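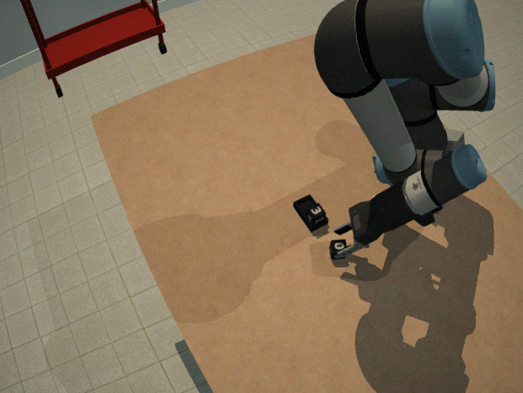
*作業マットとロボットアーム（CG）*

# Purnine ミニケグ（3リットル・手動タップ付き）

クラフトビールの量り売りに瓶を持って通っていたころ、私の悩みはいつも同じでした。家に着いて一杯目は最高、二杯目もまあ最高、でも翌日の残りがしょんぼりしている！ あの気の抜けた琥珀色の液体を流しに捨てるときの気持ち、わかってくれる人はきっと多いと思います。Purnineのミニケグは、そんな私が自分用に一本買って、気に入りすぎてとうとう店で扱うことにした道具です。

作っているのはConceiçãoという町の小さな工房で、ニヴァルド・マセド（Nivaldo Macedo）さんという、もともと醸造所の配管をやっていた方が始めました。最初にメールしたとき、返事が三行しか来なくてちょっとひるんだんですが、パッキンの材質を質問したとたんに長文が返ってきて、しかも手描きの断面図まで付いていて、ああこの人から仕入れよう、と決めました。

## どんな道具か

ステンレスの小さな樽に、炭酸ガスの小型カートリッジを差す口と、注ぎ口のタップが付いています。それだけ。電気は使いません。ブルワリーやビアバーの量り売りカウンターで直接詰めてもらって、家に持ち帰って、冷蔵庫に入れて、飲みたいときにタップを倒す。ガス圧がかかっているので、二日目でも三日目でもちゃんと泡が立ちます（銘柄によって差はあります。ヴァイツェンはわりと元気、濃いめのスタウトはもともと泡が細かいので違いがわかりにくいかも）。

二重壁の真空タイプなので、冷えた状態で詰めてもらえば公園に持っていくくらいは平気です。ただし夏の車内に置きっぱなしはやめてくださいね。

## 仕様

| 項目 | 内容 |
|---|---|
| 容量 | 3リットル |
| 重さ | 3075グラム（タップ・レギュレーター込み、空の状態） |
| 本体 | ステンレス、真空二重壁 |
| 仕上げ | つや消し／鏡面 |
| ガス | 食品用炭酸ガスの小型カートリッジ（ねじ込み式） |
| 圧力計 | レギュレーター側に付属 |
| 付属品 | 手動タップ、吸い上げ管、予備パッキン一式、洗浄ブラシ |
| 別売 | 圧力調整ノブ付きスペアタップセット 4000円（税込） |

本体の価格は為替で動くので、カートの表示を見てください。ころころ変えるのは私も好きじゃないんですが、入荷ごとに計算し直しています。一度ご注文いただいたら、その後レートがどう動いても値段はそのままです。

重さについては「思ったよりずっしり」という感想をよくいただきます。わかります。中身を満タンにすると片手で注ぎに行くのはけっこうな運動なので、テーブルに置いて、グラスのほうを持っていくのがおすすめ。うちではダイニングの端が定位置になりました。

## つや消しと鏡面、どっちがいい？

好みです、と言ってしまうと終わりなので私の使い心地を書くと、つや消しは指紋が目立たなくて、ちょっとくらい擦れても気になりません。鏡面は届いた日がとにかくきれいで、人が来るときに出すと必ず「なにそれ」と言われます。で、そのあと毎回拭くことになる。私は最初に鏡面を買って、今はつや消しを使っています。鏡面のほうは妹に取られました。

タップの握りは両方とも黒です。木の握りは作らないんですか、とよく聞かれるので工房にも伝えたことがあるんですが、洗うときに水を吸うから嫌だそうです。マセドさん、そこは頑固です。

## 使い方

1. 初回は全部ばらして、ぬるま湯と中性洗剤で洗います。
2. 量り売りのカウンターで、樽ごと渡して詰めてもらいます。口の径が広いので、たいていのお店の充填ホースがそのまま入ります。
3. ふたを締めてから、レギュレーターのつまみが「閉」になっていることを確認してカートリッジをねじ込みます。プシュッと一瞬だけ音がします。
4. 冷蔵庫へ。立てたままで。
5. つまみを少し開けて、グラスを斜めにして注ぎます。

いちばん多い失敗は、圧を上げすぎて泡ばかり出てくるパターン。私も初日にやりました（グラスの八割が泡、床にも少々）。つまみはほんのちょっと、でいいんです。泡だらけになったら一度つまみを閉じて、上の逃がし弁を引いて圧を抜き、しばらく待ってからやり直すと落ち着きます。

量り売りをやっているお店でも、持ち込み容器はお断りのところがあります。行く前に電話で「金属のミニケグを持っていってもいいですか」と聞いておくと安心です。断られたら、機嫌よく引き下がってそこで一杯飲んで帰りましょう。

## 洗うのは面倒？

そこそこ面倒です。瓶よりは確実に手間がかかります。タップは飲み終わったその日のうちに外して水を通してください。これをサボると、次のビールから前のビールの匂いがします。IPAのあとのピルスナーがなんだか柑橘っぽかったときは、自分の怠け心を飲んでいるようで切なかった……。

食洗機は使えません。塩素系の漂白剤もステンレスが傷むので避けてください。においが残ったときは、酸素系のクリーナーをぬるま湯に溶かして一晩置き、そのあとよくすすぎます。パッキンには食品用のシリコングリスを薄く塗っておくと、締めるときにキュッと鳴らなくなります。

## ビール以外に入れてもいい？

炭酸水、大丈夫です。夏はうちの半分くらいがこれ。コールドブリューのコーヒーを入れているお客さまもいて、教えてもらって真似したらおいしかったです。シードルも問題なし。

果肉の入ったジュースや、澱の多いにごり系は吸い上げ管が詰まるのでやめておいてください。牛乳も、お願いだからやめてください。

それから、この樽は「詰めて、冷やして、注ぐ」ための道具です。自宅での酒造りには使えませんし、日本では免許なしでアルコール分1パーセント以上のお酒を造ることはできません。お問い合わせでときどき聞かれるので、念のため書いておきますね。

## 使っている人の声

Iravportでビアバーをやっているリンダウヴァ・ケイロス（Lindalva Queiroz）さんは、常連さんの持ち帰り用に何本か置いてくれています。先日もらったメッセージを、許可をもらって載せます。

> 「店のカウンターで樽を渡すと、みんな赤ちゃんを抱くみたいに抱えて帰るの。返しに来るときはもっと雑。でもへこんで戻ってきたことはまだないわ」

うちのお客さまからは「注ぎ口が思ったより低くて、背の高いグラスが入らない」という声もありました。これはその通りで、ヴァイツェン用の細長いグラスは台の縁まで樽を寄せないと入りません。同じ工房で専用の台を試作中だそうですが、試作中という言葉を私はもう何度も聞いているので、あまり期待せず待っています。

## 在庫と発送（2020年4月）

つや消しは在庫があります。鏡面は1月に入った分が売り切れて、次の便を待っているところです。国際便がかなり乱れていて、到着の日は約束できません。入荷のお知らせを希望される方は、問い合わせフォームに「鏡面待ち」とだけ書いて送ってください。挨拶文とかはいりません！

お店で飲めない日が続いているので、近所のブルワリーが量り売りや持ち帰りを始めていないか、ぜひのぞいてみてください。私の町では、いつもはタップルームだけのところが窓口で樽詰めをしてくれるようになりました。営業時間が短くなっているお店も多いので、行く前の確認は忘れずに。

発送はFleltcombeの倉庫から、ご注文の翌営業日に出しています。炭酸ガスのカートリッジは航空便に載せられないので、離島へは本体のみのお届けになります。

## 返品と修理

未使用なら、到着から30日以内は返品をお受けします。一度でも飲み物を入れたものはお受けできませんが、タップの水漏れや圧力計の不具合といった初期不良は別です。その場合は使ったあとでも交換しますので、捨てずに連絡をください。

パッキン、吸い上げ管、レギュレーターはばらで買えます。どの部品かわからないときは、スマホで撮って送ってもらえれば私が見ます。返信はだいたい夜になります。昼間は倉庫で箱を組み立てているので。

問い合わせ先：Fleltcombe ミニケグ係（と言っても私ひとりです）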